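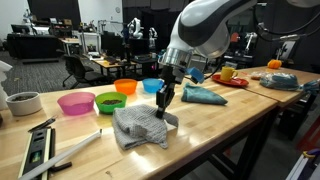
Shona MacKinnon
Gallery Editor, Trotine

The Long Bench at Flutwood
Posted 02/03/2023

If you've been reading these pages for a while you'll know I have a soft spot for work surfaces, and I mean the ones with things on them. Put me in front of a beautifully styled dining table with one pear on it and I'll nod politely and move on. But give me a bench with bowls out and a dishcloth in a heap and I'm perfectly happy for an hour (my family has learned to bring a book).

The long bench at Flutwood has been on my list since December, when a reader from over Grulen way wrote to say I'd covered every kitchen in the county except the one with the best wood in it. She was right about the wood! It's pale and varnished to the point where a bright bowl leaves a little of its own color on the surface underneath, very faintly, like a drop of paint in a glass of water. I've looked at the picture a good many times now and I still go straight to that before anything else.

The bowls
Five of them, and hardly two that agree with each other. There's pink and green and orange and light blue, and then a plain white one with straight sides standing off at the far end like the sensible cousin. I grew up in a house where bowls came as a set and went back in the cupboard as a set, largest on the bottom, and it took me years to understand how much easier life is when you can say "pass me the green one" and get the right thing the first time. The green one has a small heap of dark brown pieces in it, and the white has something dark and grainy. I've had guesses from the office on both and I'm not going to print any of them.

The pink one is my favorite, with that flared rim and the light coming through. I have been looking for one like it ever since, and if you know of a shop that still keeps them, please do write in.

The cloths
Gray waffle in the middle, teal over to the right. I'm a great believer in waffle weave for the kitchen. It folds up small, it hangs on any old hook, and it has a good grip when you're drying something slippery. My own gray ones are from a bundle I bought when we moved, and they've been through the wash so many times that the squares have almost gone. I do like the two colors together, the gray and the teal, and I've since put the same pair out by my own sink, where they look nothing like as good.

For those who always ask how I fold mine: in thirds the long way, then in half, then in the drawer with the fold facing up. Do whatever you like, though. A crumpled cloth in the middle of a bench is a sign that something's going on, and I'd take that over a drawer any day.

The red plate
An oval plate is a useful shape and I don't know why we don't see more of them. You can stand a mug at one end and still have room for something beside it, which is just how the yellow mug has been set down on this one. Yellow on red wouldn't have been my first thought for a cheerful corner, but it's converted me. I went home and tried a yellow mug on every plate I own.

The bags at the end
Where the second tabletop begins there are some clear plastic bags, the biggest with blue-gray contents and a lovely shine on all its wrinkles. I know several of you feel strongly about bags on a work surface (I had a long letter about it after the Yazzie pantry gallery, and I read every word). I like them where they are. Clear bags earn their keep in my own house, mostly for odd bits of fabric and the cookie cutters, and being able to see the color through the side saves me opening all of them.

The pumpkin
And then at the back, a small orange pumpkin with good upright ribs. I'm always pleased to meet a little pumpkin. We keep one on the kitchen windowsill well past the season, and my mother kept hers until it was practically an heirloom. It goes nicely with the orange bowl too, if you let your eye travel along the bench.

A few odds and ends before I let you go. The Yazzie pantry gallery is still up on the kitchens page, and the comments are open again after last month's muddle. If you'd like to send in your own bench, table or counter, please keep your note shorter than mine, and tell me which bowl you reach for first. I'm collecting answers for the spring page, and green is in the lead so far.

S.M.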